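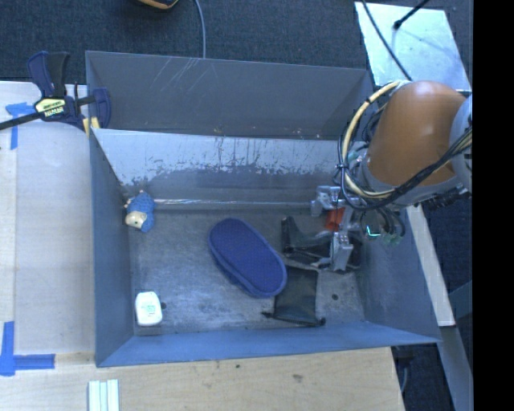
The old metal bin, with a few of the odds and ends in it

Print | E-mail

24 Jan 2022, by Nicholas

I've started on the spare room. The bin has lost a fair bit of paint on the inside, but it holds plenty – it's where small things go until I decide on them. The sheep is staying. The black mesh pouch can go in my swimming bag. I've given the rest until the end of January, then it's the charity shop in Emcombe.

2 comments

Plesudus: Keep the sheep!

Namance: Touch-up paint would sort that bin.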